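How to Cover Fall Greens So You Still Have Something to Sell

We grow at 1,851 feet, so our first frost shows up well before the market season is over, and I used to lose half my lettuce to it. Then Vy Phan, who farms the next hill over, gave me a roll of her leftover row cover and I've been hooked ever since! I get asked about it at our Lotau market table all the time, so I'm writing the whole thing down.

What you need: medium-weight row cover, wire hoops, sandbags or smooth rocks, and a second pair of hands if you can get them.

Step 1. Weed first. Whatever is growing in that row is going to love it under there, and you won't want to lift everything just to pull chickweed. Water in the morning too, so the leaves have time to dry before you close them in.

Step 2. Set the hoops. I put one every five feet and push each end down until it stops wobbling (closer together if you get wet snow). Keep them all the same height or you'll end up with a low spot that collects rain.
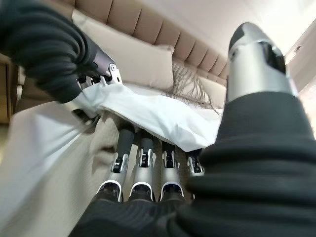

Cut your cover a good bit longer than the row. I add two extra yards at each end, which felt wasteful the first year, but you need it for gathering and tying off. Same with the width -- measure over the top of the hoop, then add enough to lie flat on the ground on both sides.

Step 3. Put the cover on. Pick a still time of day. Around here that's 7 in the morning, before the wind comes up the valley.

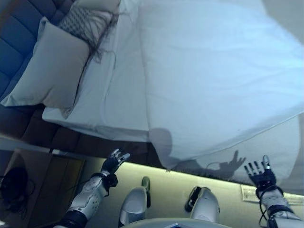
Row cover goes on easiest if you start from the upwind end and walk it down the row, one person per side. Don't fight to get it drum tight. You want it lying about the way that big white cover lies on the mattress, soft wrinkles and a few creases and all, with a loose edge hanging over the side. A little slack lets the plants push up as they grow, and it's a lot less likely to rip on a hoop when it gusts. If your cover has a long seam like that one does, run it parallel to the row and you can use it to see if you're drifting crooked.

Step 4. Weigh it down. Sandbags at every hoop, then one in between. Please don't use bricks, the corners chew right through the fabric (ask me how I know). At the ends, gather the extra into a bunch, twist it, and tie it to a stake. 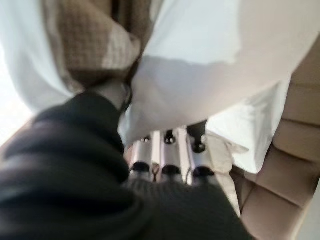 Step 5. Vent it. Sunny fall afternoons can get surprisingly warm in there, and spinach sulks when it's too hot. I open one end after breakfast and close it again by 4. If it's cloudy and cold, I leave it alone.

Step 6. Harvest late. Frozen lettuce leaves turn to mush if you handle them, so wait until they've thawed all the way, even if it means packing for market in the afternoon -- cut what you need, shake it off, get it in the cooler.

When you're done for the season, let the cover dry completely before you roll it up. I write the length on a strip of tape and stick it on the end of the roll, and mine hangs from the barn rafters where the mice have a harder time getting at it.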